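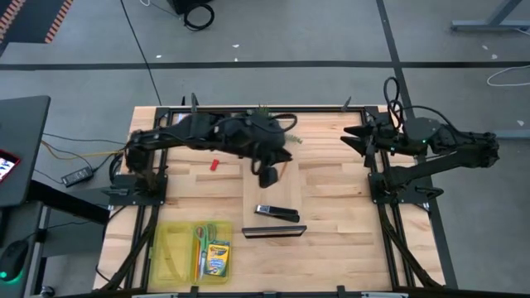 文具の整理を扱うこのページでは、共用の作業机に出ている小物を取り上げます。机は寄せ木の天板で、毎週水曜日の午後に片づけの時間をとっています。黄色い半透明のトレーは2つに区切られていて、右側に緑の柄のはさみ、鉛筆、クレヨラのクレヨンの箱が入り、左側は空いています。黒いホチキスは天板の中ほどに横向きで、まだトレーの外です。空いている側をホチキスの置き場にするかどうかは、9月の見直しで決めます。

置き場の決め方
よく使うものは手前、たまに使うものは棚、という分け方にしています。棚の箱はDretlowの浅型で統一しました。ラベルはCurknessの白無地です。ホチキスの針は2000本入りの箱で買い、開けた箱は机に置かず棚の上段に戻します。画用紙は128枚をひとまとめにして、下段に平らに入れます。クレヨンは紙箱のまま使い、箱が破れたら中身だけ缶に移します。はさみは使い終わったら刃を閉じ、トレーに戻してください。

机の上の緑
文具のほかに、小さな黒っぽい丸鉢に入った人工の多肉植物を置いています。淡い緑のロゼット形のものが数株と、アロエのようなとがった葉の組み合わせで、右側からは緑のネックレスが天板まで垂れています。水やりはいりません。ほこりは月に2回、やわらかい筆で払います。鉢の左にある赤い小さなブロックと、奥の白い四角い紙は、片づけの時間に行き先を決めます。
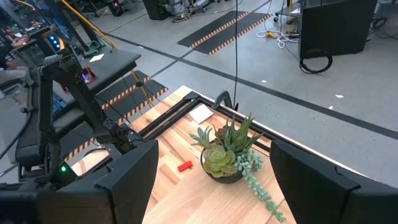

次回の掲載
Plorkoltonの引き出しを取り上げます。仕切り板はAebischerのものを使い、ペン類と消しゴムを分けて入れる予定です。余った仕切り板は棚の下段に保管しています。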